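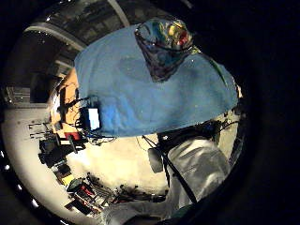 2 min read

Hosting a robot demonstration at an open day: table layout and cables

We are putting on an open day in May for our automation group. The main item is a tabletop manipulation demo: pick up small household items from a cloth-covered table, place them elsewhere, repeat. I attended a similar demo at Salcedo and am using it as a starting point, but I did not write down the practical details.

The room holds 42 people. The controller runs Clerkivis for planning. My open points are table covering, cable routing, and how long one cycle should be with visitors present. In our lab the task takes 39 seconds per item, and I suspect that is too slow for people who are standing. We have two power circuits available.

posted by meda_bench, 10 February 2023

tendodero_ops

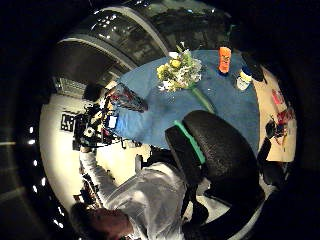

Table covering matters more than cycle time. A plain cloth in one color gives the segmentation step an even background, and it hides the table edge, which otherwise produces false contours. Blue works well with most household items. On a round table with a blue cloth, an orange bottle separates from the background at almost any threshold you choose, while a white bottle with a blue band is a better test because the band can drop out of the mask. Put at least one item of each sort in the set. Clamp the cloth at the rim or the first low grasp will drag it.

Leave folds out of the work area if you can. A fold throws a dark line, and a depth camera at a low angle will report it as a ridge. Iron the cloth and lay it the same day.

Cables: run power and data on separate sides of the table, and keep both out of the visitor path. Label each end. Coil the slack and tie it. Loose loops near the items end up in the gripper's path sooner or later.

Check for large windows also. After dark, glass reflects the ceiling lights, and a wide-angle camera picks up every one of them. Mask that region in software or turn the table so the glass is behind the camera. 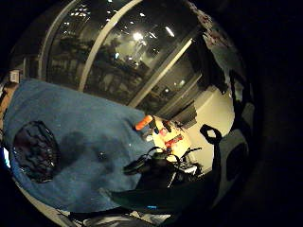 Cycle time and visitors

Thirty-nine seconds is acceptable if somebody is talking. Without a speaker, people leave after the second item. We cut ours by raising the approach speed and leaving the final descent alone. Do not raise the descent speed for a demo.

Put one power circuit on the robot and controller and the other on screens and lighting. Do not let anyone plug a coffee machine into either.

pallet_jockey

just use a black tablecloth, worked fine for us. also bring spare batteries

tendodero_ops (reply to pallet_jockey)

Black fails with dark objects and with some depth sensors, depending on the fabric. Test it with the sensor you plan to use before buying a full cloth.

meda_bench

Thanks. Ordering a blue cloth and clamps. Will post the layout once the floor plan is fixed.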